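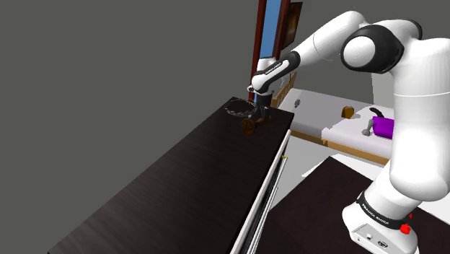 Norkier amplía su ensayo de aceites para encimeras de madera oscura

La empresa de acabados Norkier ha prorrogado hasta noviembre el ensayo comparativo de su aceite endurecedor Hosta, destinado a encimeras de madera maciza y chapada en tonos oscuros. La decisión responde a los resultados del primer ciclo, en el que las probetas teñidas mostraron diferencias de brillo entre la zona de corte y el centro de la pieza que el protocolo inicial no permitía explicar.

El ensayo se desarrolla en el laboratorio de Nindo y compara Hosta con una cera de base acuosa, comercializada como Tang, y con madera sin tratar. Cada probeta recibe dos manos de producto, con un lijado intermedio de grano 500, y reposa 30 días antes de la primera medición. Después se somete a 3000 pasadas de fricción con paño húmedo y a manchas controladas de café, vinagre y aceite de oliva.

Según el informe preliminar, Hosta conserva mejor el tono en las superficies casi negras, en las que cualquier pérdida de película se percibe como un velo grisáceo. La cera Tang ofrece un tacto más seco y se repara con facilidad, pero pierde uniformidad antes en los bordes. En las manchas de vinagre los dos productos quedaron igualados. La madera sin tratar absorbió el café en todos los casos y no recuperó el color tras el lijado superficial.

El segundo ciclo incorpora una variable ausente en el primero: la exposición a luz lateral. Las probetas se colocarán junto a un acristalamiento vertical, con una mitad cubierta, para medir el aclarado del tinte. Norkier señala que buena parte de las reclamaciones recibidas por cambio de color procede de encimeras que terminan junto a una ventana, donde la veta recibe luz rasante varias horas al día — una situación que las cámaras de envejecimiento habituales reproducen mal.

También se modifica el método de lectura. El brillo se medirá a 60 grados y en dos direcciones, paralela y perpendicular a la veta, con un total de 66 puntos por lote. La lectura única empleada hasta ahora daba valores más altos en las piezas de grano marcado.

Hasta que se publique el informe completo, el fabricante mantiene sin cambios la ficha técnica de Hosta. Las instrucciones siguen indicando aplicación en capa fina, retirada del sobrante antes de que el producto empiece a espesar y ausencia de agua durante la primera semana. Los paños impregnados deben extenderse al aire o sumergirse en agua antes de desecharlos, por riesgo de combustión espontánea.

La formulación mate de Hosta queda fuera de este ensayo y se evaluará por separado.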